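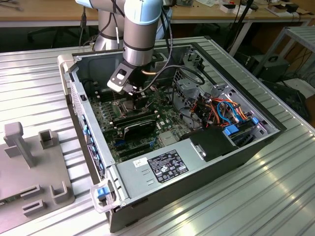 An open desktop tower on its side, with the panel off and the inside in full view.

Home | Visits | Reading list | Contact

Last updated: March 15, 2021

I had been wanting to get to the Dunne repair fair ever since it started, and this year I finally made it! It fills the old Sturetti mill, a long brick building down by the canal, and if you have a drawer full of dead gadgets you should go at least once. I brought a toaster, a clock radio and my aunt's sewing machine, and came home with all but the toaster in working order.

The hall is split by what you carry in. Lamps and kitchen things are near the door, clothes and shoes along the windows, computers at the back where the outlets are. You take a paper ticket and wait your turn - mine was 69, so I had plenty of time to wander around with a cup of tea.

My favorite stop was the sewing table. Senan Lynch had my aunt's old Nurkar apart before I had finished explaining what was wrong with it (it skipped every third stitch and made a noise like a coffee grinder). He cleaned out a wad of lint the size of a walnut, oiled it, put in a new needle and had me sew a straight line on a scrap of denim. Then he made me do the whole thing again myself, cleaning and all, so I'd know how for next time. I loved that. Everybody there wants you to have your own hands on the screwdriver.

The clock radio only needed a new cord, and the part cost me 2 dollars. The toaster was beyond saving, but the woman on kitchen things showed me how the lever catch works and let me keep the spring.

Upstairs there was a talk on darning that I only meant to peek into. I stayed for all of it, around 20 minutes, and I have since darned a sock, badly, in bright orange wool. The speaker passed around a sweater her grandfather wore on fishing boats, with so many patches at the elbows that you had to hunt for the first yarn.

Lunch was soup and brown bread from the Dotine bakery, eaten on the wall outside with two people who were waiting on a vacuum cleaner. Get there before noon if you want the bread with seeds.

Parking is tight, so take the bus to the bridge and walk along the water. The next fair is planned for January, and I already have a lamp set aside for it.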